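Chapter 6
Counting What Leaves the Building: Outcome Figures in Animal Shelters

After reading this chapter you should be able to:
Explain how a live release rate is worked out and what it leaves out
Tell a transfer from an adoption in a shelter's yearly report
Describe why two shelters with the same rate may be doing very different work
Ask sensible questions about a foster program's numbers

Key terms: intake, live release rate, transfer, return, owner-requested euthanasia, length of stay

Every February the shelter in Heltgate puts out a two-page report with a large green number on the front. A few years ago the number was so good that the city council read it aloud. Yolanda Garrido, then a kennel supervisor there, went home and did the sum again at her kitchen table. She got the same answer. The arithmetic was fine. What bothered her was that she had worked in the building all year and did not recognize the place the number described.

Her trouble is the subject of this chapter. Shelters are judged by their figures, and so are the people who run them. Donors read the figures, and so do reporters. When a figure carries that much weight, people learn how to move it, and moving it does not always mean helping a dog.

Start with the live release rate. In its simplest form, it is the number of animals that left alive divided by the number that left at all. Suppose a shelter sees 800 animals leave in a year, and 400 of them are adopted. Most readers will guess that the rate is 50 percent. It may be a good deal higher, because adoptions are only one way out. Animals reclaimed by their owners count as live releases. So do animals sent to another shelter or a rescue group, whatever happens to them next week.

That last group deserves a hard look. A transfer can be the best thing that ever happens to a hound in a crowded kennel. It can also be a way of passing the problem down the road. The sending shelter records a live outcome on the day the van pulls out. If the receiving group has no room and no money, the bad news turns up in someone else's report, or in no report, if that group is too small to publish one. 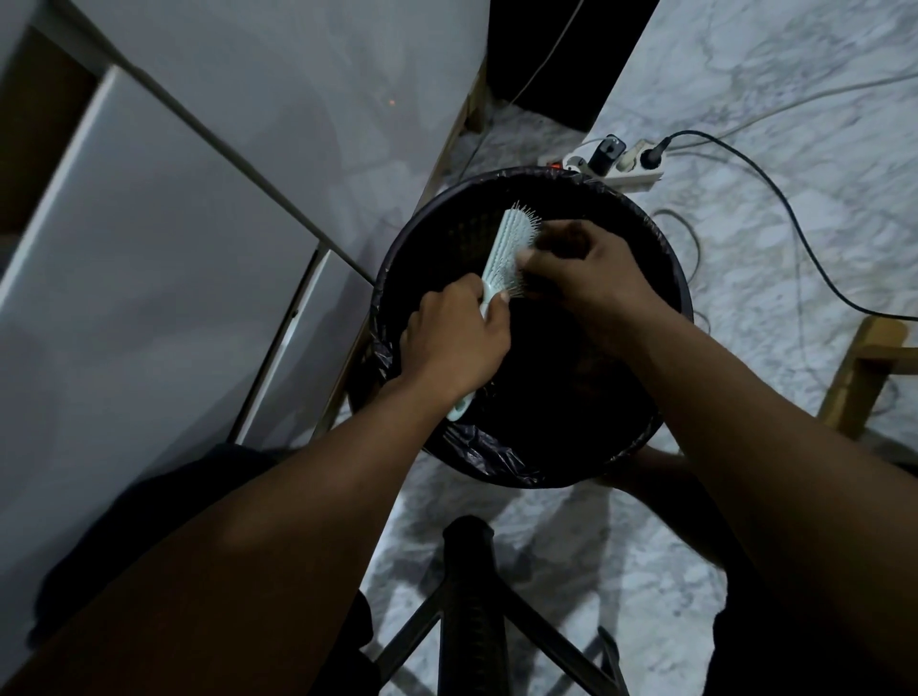

Foster homes raise a similar question. Some shelters count an animal as gone when it enters a foster home, and others keep it on the books until it is adopted. Both can defend the choice. But a reader who compares the two without knowing which rule was used is comparing nothing at all, and very few reports print the rule.

Then there are the exclusions. Many shelters leave owner-requested euthanasia out of the rate, on the grounds that an old, sick animal brought in by its family for a last kindness was never a candidate for adoption. That is reasonable as far as it goes. How far it goes depends on who fills in the form. Hugo Esteban, who managed the front desk at the Nornik county shelter, told his staff to ask one plain question before ticking the box: would you sign this if we could place the dog tomorrow? The number of ticked boxes fell. The dogs coming through the door were no healthier than before.

Returns are the quietest figure of all. A dog adopted, brought back and adopted again may show up as two adoptions and one extra intake. On paper the shelter looks busier and better. You will see this most often after a fee waiver or a weekend event, and you should be careful here in both directions. It is easy to sneer at free adoptions, and there is little reason to assume that people who pay less care less. The fair complaint is narrower. A shelter that announces how many dogs went home by Sunday night should also say how many were still there 20 days later.

None of this means the figures are worthless. A shelter that counts badly can be pushed to count better, while one that counts nothing can say whatever it likes. The working habit you want is to ask what the number would look like if the rule behind it were changed, and who chose the rule.

Section 6.1 takes the Heltgate report apart line by line, using the intake log that Garrido kept. Section 6.2 turns to length of stay, where the average hides even more than the rate does.

Before you read on
Find the latest yearly report from a shelter near you. Write down its live release rate, then look for the sentence that says which animals were left out. If there is no such sentence, write to the shelter and ask. Keep the reply for the exercise at the end of Section 6.3.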